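Clollix 60 Snowshoes: Guided Rental Review

5 min read

The Clollix 60 is the snowshoe most visitors to Osville end up wearing, as it comes with the half-day guided loop sold by Brillside. I used a pair on two outings in May, when the upper trail still holds firm snow in the morning and turns to slush by noon.

The deck is a molded plastic plate with steel traction rails along both sides. Two ratchet straps cross the foot and a rubber strap holds the heel. Sizing is by boot, and my boots sat near the top of the range with a little strap left over. The ratchets work with gloves on. The heel strap does not, at least not with thick ones, and I ended up doing it barehanded both times.

On packed snow the grip is very good. The rails hold on a traverse where my own tube-frame pair tends to slide out sideways. The loop starts at 1,661 feet at the Hamdan parking lot and tops out at 3,038 feet, with one steep section below the ridge. The heel lift helps there. It flips up with a pole handle and stayed up through the whole climb.

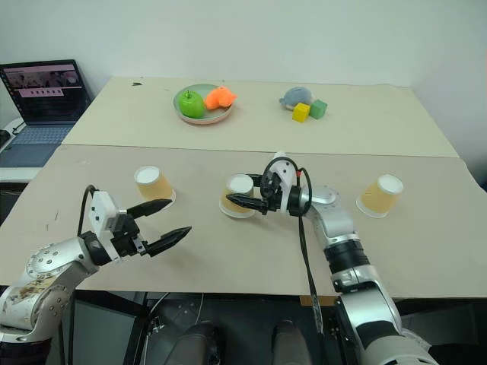

Float is the weak point. Once the surface softened I was sinking past the ankle on the descent, and wet snow packed under the ball of the foot. Knocking it loose every few minutes got old. Brillside rates the shoe for users up to 200 pounds with pack, and I would treat that as a firm-snow number. Heavier hikers should ask for the longer model when booking — the shop keeps fewer of those.

Noise is the other complaint. The deck slaps on crust, and with a full group it is hard to hear the guide. Ours, Reto Wieser, stopped often enough that it was not a serious problem. His pace was steady and his strap check at the trailhead was thorough.

Poles are included, but gaiters are extra. Get the gaiters.

For the morning departure I would rent these again without hesitation. For the afternoon one I would bring my own shoes with a bigger deck, and the desk said the tour price stays the same either way.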